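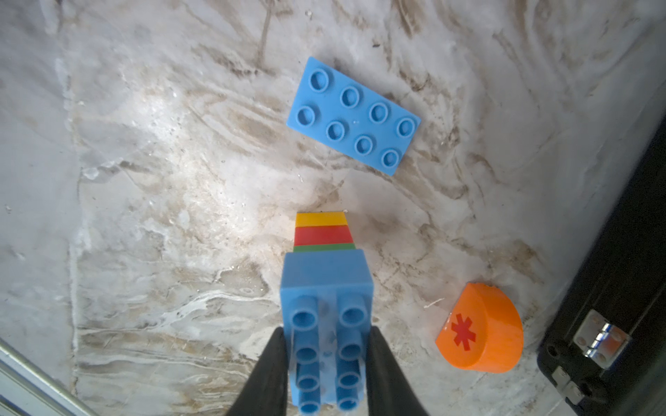
Open Day Checks / Demonstration Cells

Kencombe Workshop, March open day
Cell 7: two-arm brick stacking demonstration
Checklist completed before doors, with comments added through the afternoon
Asset tag 2524

1. Enclosure panels and corner posts
Result: OK
Comment: Left, back and right panels pushed by hand at the top and bottom. No movement. The terrazzo print is lifting a little at one seam, cosmetic only. Front side is open, so the visitor line has to be taped down before anyone comes in.

2. Arm mounting
Result: OK
Comment: Base bolts on both arms checked with the torque wrench. One on the left plate took a slight turn. Check it again at closing.

3. Emergency stop
Result: OK
Comment: Pressed once with each arm moving and once with both. Both arms held position every time. The Jaidee button is on the operator's table and has to stay on the operator's side.

4. Cables
Result: OK with comment
Comment: There is slack in the loops at the elbows and wrists. Moved both arms through the full stacking routine and nothing snagged. The boards at the front edge by the arm bases have no cover. Small children will reach for them. Covers were ordered from Curulora and have not arrived.
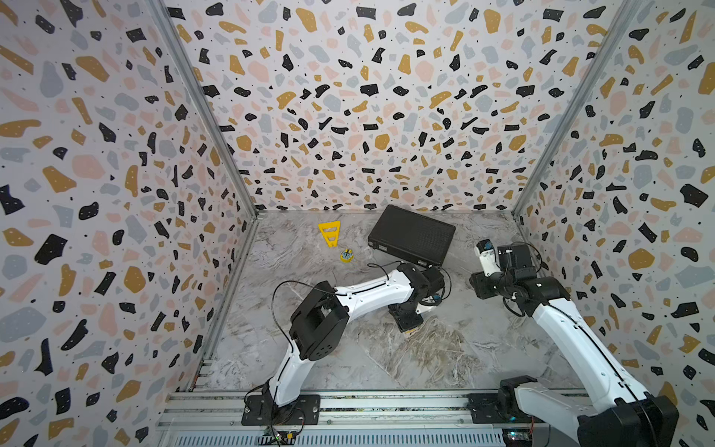
Cell 7, both arms over the floor.

5. Speed limit
Result: OK
Comment: Set to the demonstration setting, which is the low one. Do not raise it if the line gets long. Last year at Cudcombe the speed was turned up after lunch and bricks ended up on the carpet.

6. Loose items on the floor of the cell
Result: OK with comment
Comment: Bricks are kept in the middle where both grippers can get to them. The yellow triangle and the black case stay toward the back wall. Floor needs a wipe, there are specks and bits of debris on the marble print.

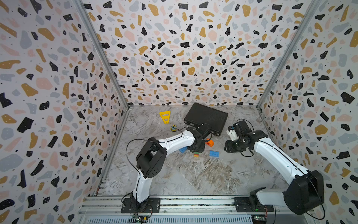
7. Gripper fingers
Result: OK
Comment: No cracks or loose screws found on either arm. Grip force left at the value used in practice. Visitors may hand bricks to the operator. They may not put them in the cell themselves.

8. Visitor line and operator position
Result: Failed, then OK
Comment: Tape was too close to the rail on the first check. An adult leaning over could touch the right arm. Moved it back and checked again with the right arm at full reach. One operator at the stop button whenever the arms are powered, including while answering questions.

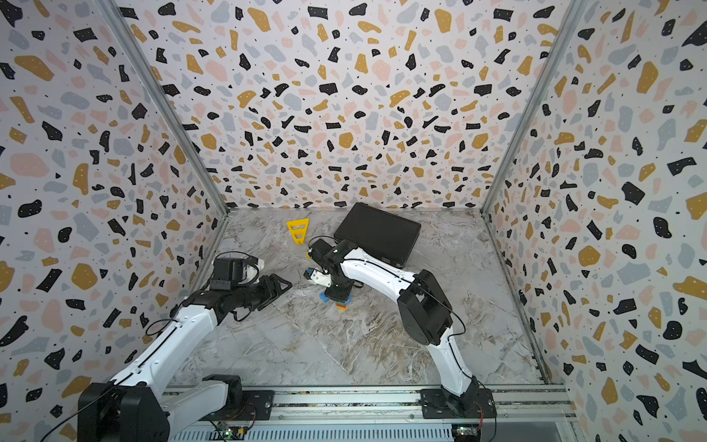
A second person is needed on the visitor side when a school group comes through. We managed without one until 3 p.m., then stopped the arms until someone was free from the front desk.

9. Shutdown
Result: OK
Comment: Arms parked, power off at the wall, bricks counted back into the tub. Left plate bolt rechecked and still tight.

Open items: board covers, seam on panel print.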